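**Stacking discs** are flat, round pieces, usually sold in sets of mixed colours, that are laid one on top of another to make a pile. They are used in nurseries, in table games, in hand exercises and as a simple sorting task. The word covers foam, felt, wood and plastic pieces. Rings threaded on a peg are normally treated as a separate kind of toy, although some shops list the two together.

## Form

A disc has two flat faces and a rim. Thick discs stand well and are easy to pick up by the edge. Thin ones make a neater pile but are harder to lift singly from a table. In layered discs the face and the rim may be different colours, and a stack of these shows as bands when seen from the side.

Translucent discs are also made, mainly for use on light tables. They mark easily and are wiped with a damp cloth.

Sets are often used with a bowl, which holds the loose pieces, and a raised strip or shelf, which takes the stack. Plastic bowls in strong colours are the most common. The bowl is kept to one side so that the hand does not have to pass over the pile.

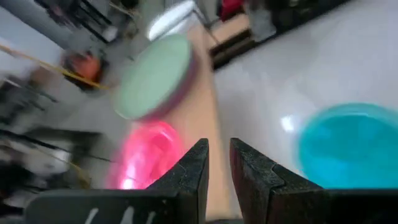 **Does the stack have to be built in a set order?**

Only if the activity calls for it. In free play the discs go down in any order, while sorting games follow a colour card or run from the largest disc to the smallest.

## Materials

Foam is the usual choice where noise matters. It is light, and a falling pile does no harm to the table or the floor. Its weak point is the edge, which becomes ragged with use and picks up dust. Wooden discs last longer and stay put because of their weight. Felt discs grip one another and can be piled higher than their thickness would suggest, but they are slow to dry after washing.

The surface underneath matters too. On a glossy tabletop a light disc may slide when the next one is set on it — bare wood holds it better.
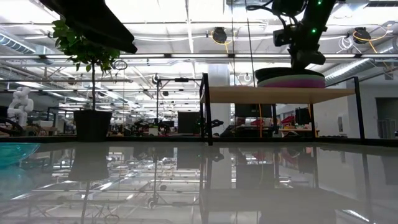

Height makes less difference than grip. A raised shelf brings the stack nearer to eye level for a seated player, and it leaves the tabletop free for the bowl and any loose pieces.

## Use in games

The best-known table version is Skusville, devised by Katherine Benavides and Barış Işık. Each player draws discs from a shared bowl and adds them to a common stack — the player who brings it down takes the fallen pieces. A round ends when the bowl is empty, and a match is 3 rounds. The Wakmont rules, written later by Leonardo Lombardi, allow a player to press down on the top disc once per turn to settle the pile.

## Storage and care

Foam discs are stored flat. Left on edge under a load they take on an oval shape and may not recover. Strong sunlight fades pinks and greens sooner than dark colours.

## See also

- Nesting bowls
- Peg and ring toys
- Light tables

*Last revised 1/7/20 by Marcela Doležal*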